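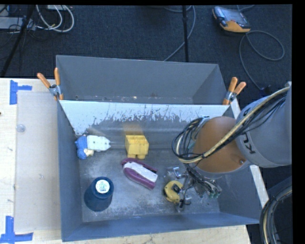

灰色金属箱两只,橙柄弹簧夹

Ritalov Callow 便携式胰岛素冷藏盒(标准款)

首页 > 家用护理 > 糖尿病日常 > 冷藏与携带

售价:756元
库存:有货,当天下午四点前付款当天发
累计售出:超过2,137台
颜色:雾白、深蓝(深蓝暂缺,补货时间看页面底部)

出门带笔用的小冰箱。通勤、出差、坐火车回老家都行。主动制冷,插电或者用电池,不用冻冰袋。

先说清楚:盒子只管温度,药怎么用、用多少,听医生的。换药、停药、药液结块变色这类问题不要问客服,客服答不了,问药师。

主要参数

型号:Callow 标准款
空盒重量:612克(含电池,不含挎包)
内仓:可横放预填充笔四支,或笔两支加卡式瓶一小盒
设定温度:2至8摄氏度,出厂默认5度
供电:Type-C,或可拆电池一块
充满时间:92分钟(用原配充电头,别的头会慢)
显示:正面小屏,当前温度、电量、门没关好提示
报警:高温、低温、低电量,蜂鸣加闪灯,蜂鸣可关
外壳:ABS
内胆:铝
质保:主机两年,电池一年

续航要看环境温度。室温二十几度、不怎么开盖,一块电池够一个白天。三十五度以上的户外掉得很快,建议多带一块。车里暴晒不行,熄火的车夏天里面能到五六十度,制冷片压不下来,屏幕会报高温。7月份退回来的机器有好几台都是这么用的,检测没毛病,充电就好了。

盒里有什么

主机一台
电池一块(已装好,绝缘片要抽掉才能开机)
充电头和线
笔托两个,一个粗槽一个细槽
挎包
说明书,保修卡

没有针头,没有酒精棉片,没有锐器盒。需要的话另拍,用过的针头别往冷藏仓里放。

第一次用

抽绝缘片。充满。空盒开机,等屏幕上的数字稳定在5度左右再放药,一般半小时上下,天热久一点。刚买回家的药如果一直是冷藏的,等盒子凉下来这段时间先放家里冰箱冷藏室,不要图快塞冷冻室,冻过的胰岛素不能用了,化开也不能用。

笔放进去盖好笔帽,针头取下来。带着针头放,可能漏液,也可能进气泡。

盖子听到“咔”一声才算关好。没关好小屏右上角会闪一个门的图标。

设定温度:长按侧键三秒,数字闪的时候短按加一度,到8度再按回到2度。不按了五秒自动保存。平时用5度就好,没必要调到2度,靠近冰点反而要担心。

已经开封在用的笔要不要冷藏?看那支药的说明书。很多产品开封后可以在室温下放一段时间,各家天数不一样,温度上限也不一样,页面上没法统一写。从盒里拿出来的笔,注射前可以先放一会儿回到室温,打凉的会疼一些,具体按药品说明书来。

坐飞机高铁

随身带,不要托运。货舱温度说不准,行李丢了更麻烦。电池容量印在电池背面,安检会看,字别磨掉了,也别拿贴纸盖住。处方或者诊断证明带一份,纸的,手机没电的时候有用。各航空公司规定自己查,出发前打个电话最省事。

高铁座位下面有插座,插上就能用。插座松的话屏幕会显示电池图标而不是插头图标,看一眼。

酒店小冰箱不太建议过夜放药,有的房卡一拔就断电,有的贴着后壁会结冰。把盒子插床头就行了,风扇声音不大,睡觉轻的放远一点。

清洁

关机,拔电,取电池。软布沾点清水拧干擦内仓,擦完开盖晾。不要冲水。不要用酒精擦小屏,会发花。底部出风口一个月看一次,有灰拿干毛刷刷掉。堵了制冷会变弱,风扇也吵。

内仓有水珠正常,潮天更明显,擦掉就好。水多到能倒出来,多半是盖子胶圈没压平,把胶圈取下来洗干净重新按一圈。胶圈单卖。

长期不用:电池充到一半左右取下来,盖子留条缝,放干燥地方。三个月补一次电。

跟 Niazi 保温包怎么选

Niazi 是不插电的,靠冰袋,轻,便宜,装得也多。半天以内、天不太热,Niazi 够了。缺点是温度看不见,冰袋刚从冷冻室拿出来直接贴着药有冻坏的风险,一定要用中间那层隔垫。出门超过一天、夏天、或者路上没地方冻冰袋,买 Callow。两个都买的也有,一个在家一个在路上。

不适合谁

一次要带一个月以上药量的,装不下,看大号款。
需要零下保存的药,不支持。
想拿来冰饮料的,放不进去,也凉得慢。
放车里当固定冰箱用的,不合适,原因上面写过了。

常见问题

屏幕显示的温度和我自己的温度计差一度多?
探头在内仓侧壁,您的温度计放中间,位置不一样有差别。盖好盖子等二十分钟再比。还差两度以上找售后。

一直插着电可以吗?
可以,充满会自动停,插电时优先走外接电源。

能用充电宝吗?
能,输出要够。小充电宝带不动,屏幕会反复亮灭。

半夜报警了药还能不能用?
先看历史最高温度(侧键连按两下),记下数字和大概时间,带着问药师。盒子关机重启后记录会清零,先记再重起。

GLP-1 类的注射笔能放吗?
尺寸合适就能放,粗的用粗槽笔托。保存温度照药品说明书。

有没有蓝牙?
标准款没有。带蓝牙的是 Plonemer 版,多一个手机提醒,温度曲线能导出,其它一样,电池通用。家里老人用,子女想远程看的可以考虑,不过手机离开盒子太远就连不上了,不是真正的远程,别买错。

坏了怎么修?
联系客服登记,寄回检测。寄之前把药拿出来!收到过两次里面还有笔的,只能按废弃处理,退不了。

配件价格

备用电池、笔托、胶圈、充电头、挎包都有,价格在配件页,改价以那边为准。电池认准 Ritalov 标签,杂牌电池尺寸差一点点,硬塞会把触点顶弯,不保。

发货和退换

全国发,偏远地区慢两三天。签收七天内,没用过、包装全,可以退。内仓放过药的机器,出于卫生考虑不支持无理由退货,有质量问题照常换。
发票电子的,下单时填好抬头,填错了要先作废再开,麻烦。
部分地区用医保个人账户能不能买,我们不清楚,问当地药店或者医保窗口。

深蓝色补货:还没定,想要的点“到货通知”。挎包颜色随机,不接受指定,备住了也没用。

页面更新:2024年1月1日
参数有改动的话,以随机说明书为准。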